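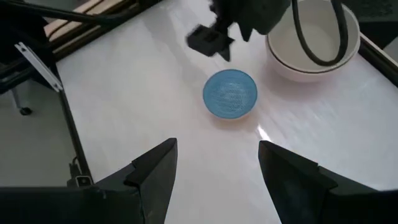 Zolla white gloss table, review after one winter of use

I bought the Zolla table in April last year, and I promised to some people on the forum that I will write about it when I have used it long enough. It is now 12th February, so I think it is long enough. I wrote down my notes in a small book during this time, and what you read is made from these notes.

First the facts. The Zolla is a rectangular table for 4 persons, with a white high gloss top and steel legs. I paid 893 for it with delivery, in the Engström shop near the ring road. There was also a matte version for the same price. The seller, a patient man, told me that most customers take the gloss because it looks brighter under the lamps of the shop. I did the same. I will come back to this.

Assembly

The table comes in two boxes. The heavy one has the top and the other one has the legs, the screws and a key. The instructions have seven steps and no words, only drawings. Step four is drawn from below and I mounted one leg in the wrong direction, so I had to take it off again. With two people you need less than one evening. I was alone for the first half, then my neighbor Roald Myklebust came and held the top while I turned the screws. Please do not try to turn the table over by yourself. The top is heavier than it looks and the corners are sharp before you put on the small plastic caps.

The key in the box is soft metal. After five screws it was already round at the end. I used my own from Trisix and I recommend you to do the same.

The surface

This is the part that everybody asks me about. Gloss is beautiful on the first day. After that you are a person who owns many cloths. Every wipe leaves some lines, and you see them when the light comes from the side, in the morning most of all. From above you do not notice them so much. I tried the following:

Warm water and a cotton towel. Clean, but with streaks.
Window spray. Better, but the smell stays a long time and I don't like it near food.
Water with a little vinegar, then a dry microfiber cloth in one direction. The best result until now.

Never use the green side of a sponge. I did it one time on a spot of dried egg, and there is now a dull place as big as a coin which will not go away.

For scratches I can say that the top is more resistant than I expected. Ceramic bowls with an unglazed foot are the dangerous thing. If you push them over the table they make a fine gray mark. Most of these marks go away with the microfiber cloth, but two of them did not. Now I lift the dishes, and I glued small felt circles under the ones I use every day.
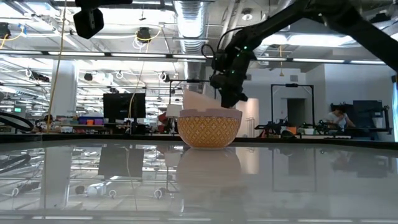 Heat is a different question. The paper in the box says that you should always use a mat, and it gives no temperature. I put a teapot directly on the top one evening, for some minutes, and nothing happened. I did not repeat it. A friend has the older Mostimmont table with the same kind of finish and she got a white ring from a soup pot, so I am careful.

Stability

Very good on a flat floor. My kitchen floor is not flat, and the feet can be adjusted only a little, maybe the thickness of two coins. I needed a piece of cork under one foot. When I knead bread the table moves slightly but it does not make noise. I tightened all screws again after the first month, and two of them were a bit loose. This is not written in the instructions and it should be.

The height is normal, comfortable for eating. For working on a laptop it is slightly high for me. My sister, who is taller, finds it perfect.

Service

One plastic cap was missing from the box. I wrote to Engström and they sent a bag with four new ones, without any charge, but I waited three weeks for it. The first answer I received was about a chair — I do not own a chair from them. The second answer was correct and polite.

Would I buy it again?

I would buy the same table, but in matte. The legs are solid, the size is right for a small kitchen and it makes the room lighter in the dark months. The gloss is a matter of how much you like to clean. If you have small children, or a window on the long side of the table, go to the shop and ask them to show you the matte one near the door, with daylight on it. Under the ceiling lamps you can't compare the two.

Good: strong legs, easy to keep hygienic, light color, spare parts are free.
Less good: streaks, weak key, feet with short adjustment, slow answer from the service.

I give it 7 out of 10. For the matte version I would probably give one point more, but I have seen it only in the shop.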